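4. Ambiente simulado e protocolo das sessões

O trabalho descrito nesta seção foi realizado na disciplina de projeto integrador, por uma turma do último ano do curso técnico em automação. Os estudantes foram divididos em equipes e cada equipe recebeu a mesma tarefa: fazer um robô móvel simulado percorrer o interior de uma casa, localizar as portas e atravessar as que estivessem abertas. A orientação ficou a cargo de Nazareno Pellegrini e Ornella Leone. A manutenção do simulador, chamado internamente de Lekota, foi de Theerawat Noiphan.

Optou-se por trabalhar somente em simulação nesta etapa. O laboratório dispõe de 2 bases móveis físicas, insuficientes para o número de equipes, e as sessões em sala duravam uma aula dupla. Com o Lekota, todas as equipes podiam executar o mesmo percurso no mesmo horário e repetir uma tentativa a partir do ponto exato em que ela falhara.

4.1 Cenas e pontos de vista

As cenas residenciais usadas na disciplina contêm portas de uma e de duas folhas, com acabamentos distintos. Na primeira versão da tarefa, as equipes escreveram detectores baseados em cor e em linhas verticais longas. Esses detectores funcionavam nas vistas de corredor, em que a porta aparece inteira e de frente, e perdiam desempenho quando a câmera se aproximava de uma folha aberta. Nesse caso a folha ocupa boa parte da imagem, o batente pode não estar visível e o vão precisa ser inferido pela borda livre da porta e pela linha do piso. A Figura 3 mostra uma vista em que uma folha aberta, próxima da câmera, divide a imagem com uma porta dupla. 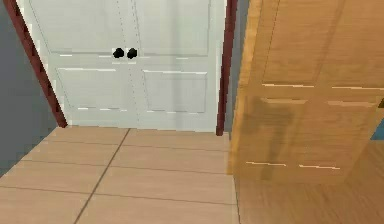 Figura 3. Vista simulada com porta dupla branca, maçanetas redondas pretas e, à direita, porta de madeira em primeiro plano.

Vistas desse tipo foram incluídas no conjunto de anotação por conterem mais de uma porta, em estados e distâncias diferentes. A instrução dada aos estudantes foi anotar cada folha separadamente, mesmo quando duas folhas compartilham o mesmo vão. Na porta dupla, a junção central e o par de maçanetas servem de referência para separar as folhas. Os almofadados, com filetes claros nas bordas, geraram falsos positivos nos detectores de linha, e duas equipes passaram a descartar segmentos que não chegavam ao piso.

O conjunto final tem 1.439 imagens anotadas. Cada imagem foi revisada por um estudante de outra equipe, e as divergências foram levadas a Fiona Haldane, responsável pelo critério de anotação. A divergência mais comum dizia respeito às folhas vistas muito de lado: parte da turma marcava apenas a face da porta e parte incluía também a espessura. Adotou-se a segunda forma, que corresponde melhor ao volume a ser evitado pelo robô.

4.2 Planejamento da passagem

A segunda parte da tarefa consistia em escolher uma trajetória até o outro lado do cômodo sem tocar na folha aberta. O planejador fornecido, Prastico, recebe um mapa de ocupação do piso e devolve uma sequência de pontos. Coube às equipes construir esse mapa a partir das imagens. O erro recorrente foi tratar como livre toda região com cor de piso, inclusive trechos de portas de madeira com tonalidade parecida. A condição da Figura 4 é representativa: o piso e a porta são ambos de acabamento amadeirado, e uma faixa estreita de sombra junto à borda separa a porta do piso.

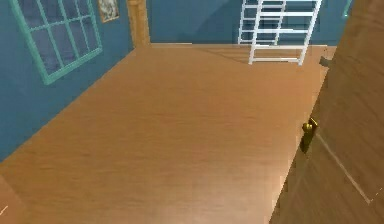 Figura 4. Vista simulada de cômodo com paredes azul-petróleo, piso de madeira e porta aberta com maçaneta de latão.

Para tratar esse caso, Ottavio Sartori propôs à turma uma regra simples, em que a borda longa e inclinada da folha é estendida até o ponto de encontro com a parede e tudo o que fica do lado da porta é marcado como ocupado. A regra é conservadora e reduz a largura útil da passagem. Estruturas vazadas, como a estante branca em forma de escada encostada à parede do fundo, exigiram tratamento à parte, pois a cor da parede continua visível entre as barras. As equipes passaram a marcar como ocupada toda a área compreendida entre os pés da estrutura e a parede.

4.3 Avaliação

Cada equipe executou 9 percursos, dos quais 6 incluíam ao menos uma porta parcialmente aberta. Um percurso era considerado concluído quando o robô chegava ao ponto final sem contato registrado pelo simulador. Contatos com a folha encerravam a tentativa, e a equipe devia registrar no caderno de projeto a última imagem recebida e o mapa gerado a partir dela. Esses registros foram usados na discussão de abril e serviram de base para a classificação de falhas apresentada na Seção 5.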